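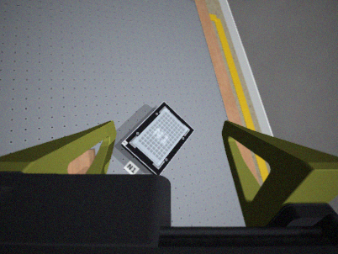
White multi-well plate in its black holder, label N1

Cooking and Keeping Dried Beans

A pot of dried beans takes most of an afternoon, but very little of that is work. I cook a big batch every couple of weeks and freeze what we don't eat. These are the notes I go by.

Sorting
Pour the beans onto a light-colored tray and pick out stones, clods of dirt and anything shriveled. Rinse in a colander until the water runs clear. Bulk-bin beans usually have more grit in them than bagged ones.

Soaking
Cover with cold water by three inches and leave for 8 hours, or overnight. Add a tablespoon of salt per half gallon of water. The skins come out softer and fewer of them split. Black beans can be skipped if you're short on time, and lentils never need it. In hot weather soak in the refrigerator. I once left chickpeas on the counter through a September heat wave and they were foaming by morning. They went out.

For a quick soak, boil for two minutes, turn off the heat, cover and wait an hour.

Cooking
Drain, put in fresh water, bring to a boil and skim. Kidney beans have to boil hard for a full ten minutes before you turn them down, and they should never go into a slow cooker raw. After that keep the pot at a bare simmer with the lid tilted. Half an onion and a bay leaf are enough at this stage. Tomatoes, vinegar and lemon juice go in when the beans are already tender. Acid keeps them hard.

Start testing at 45 minutes. Try five beans from different parts of the pot, and if one is chalky in the middle, keep going. Old beans can take twice as long. If yours are still hard after three hours, add a quarter teaspoon of baking soda. If that does nothing, the beans are too old and you should buy new ones. My last bag of Zumstead navy beans was like this. The Clirnau ones from the same shelf were done in just over an hour.

Storing
Let the beans cool in their liquid, but not for more than two hours. They keep four days in the refrigerator. For the freezer I measure a cup and a half into each container, which replaces one can, and top up with cooking liquid to half an inch below the rim. Write the kind and the month on the lid. Frozen black beans and frozen kidney beans look much the same.

A two-pound bag gives me nearly 8 containers. 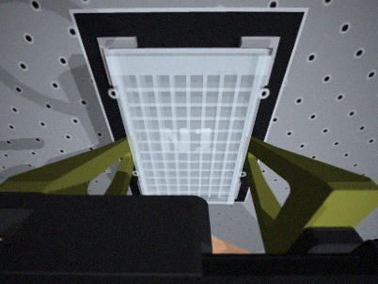
Britta Schwerdtfeger wrote in to say that she freezes hers flat in zip bags, with hardly any liquid, and breaks off what she needs for soup. She also wanted it mentioned that hard tap water slows everything down, and that her pinto beans only came right when she switched to filtered.

I tried the flat bags. They stack better than tubs and thaw in a bowl of cold water while you chop an onion. The beans on the outside dry out a little after a month or so, so use those first in something mashed.

Leftover liquid
Don't pour it down the sink. Chickpea liquid can go into bread dough in place of some of the water, and black bean liquid is good for cooking rice. Strain it, taste for salt, and freeze it in an ice cube tray. Once the cubes are solid, move them to a bag, or the tray will smell of onion.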